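Naveed Hashmi
Council has put the Tivovport library hours out for comment again. The plan is to close at 5 instead of 8 on weeknights, starting in February.

They say it saves $2,000 a month. The survey got 89 responses, in a town where 2,000 people hold a library card.

I use the evening hours for the study tables and the printer. It's 40 cents a page, colour or black and white. 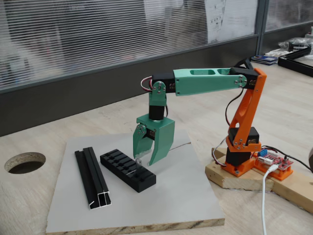
Mei-kuen Shek replied that the Skallside branch tried the same hours and went back to 8 after one winter.

I've asked council for the Skallside door counts. Comments can be dropped at the front desk until noon on the last day.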